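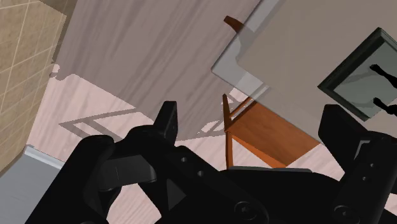 Cindgate Magistrates' Court heard 157 retail theft cases in the six months ending in November, and I attended the public gallery for a number of them in my capacity as a lay observer. The matters before the bench were mostly small. Property recovered by the police is held in a storage room behind the second courtroom, where each item is labeled and listed whether it is a packet of razor blades or a cordless drill. The list is read aloud when ownership is disputed, and the reading can take longer than the plea.

The case that occupied most of one morning concerned goods valued at 900 dollars, taken from the Engelbrecht hardware store in Prutby over several visits. The defendant pleaded guilty at the first opportunity. Nomvula Van Wyk, appearing for the defense, asked the court to consider a supervised repayment order in place of a custodial term. She noted that her client had already returned 89 dollars and had secured a place at the Kuvimham hostel.

The prosecution did not oppose the request but asked that the defendant be barred from the store. The bench agreed, and set payments over 6 months with a review at the halfway point.

I have written before about the shortage of interpreters at Cindgate, and the position has not improved. Two hearings were adjourned while I was present, both for that reason. The clerk's office accepts written comments from members of the public until 4 p.m. on any working day, and I have submitted mine.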